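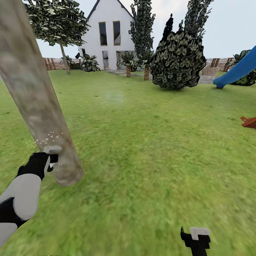

Search this wiki Go

The Wornis clot scale is a grading system for blood clots removed from the arteries and veins of the leg. It was set out by the pathologist Pui-shan Cheung and is named after the Wornis clinic, where the first samples were graded. The scale runs from 0 to 11. Low grades are given to soft, dark red clots that break apart under light pressure, and high grades to pale, firm clots with a large share of fibrin.

Grading is done by hand. A sample is rinsed in saline, cut across its widest part and pressed with a blunt probe. Color and firmness are scored separately – the two scores are then added. Samples less than 2 mm wide are not graded.

The first series covered 457 samples, of which 400 could be scored by both readers. Agreement was good at the ends of the scale and poor in the middle grades. A shorter form, the Khan version, drops the color score and is used when a sample has been stored in formalin. Neither form is meant for clots found after death, which differ in structure and often separate into red and yellow layers.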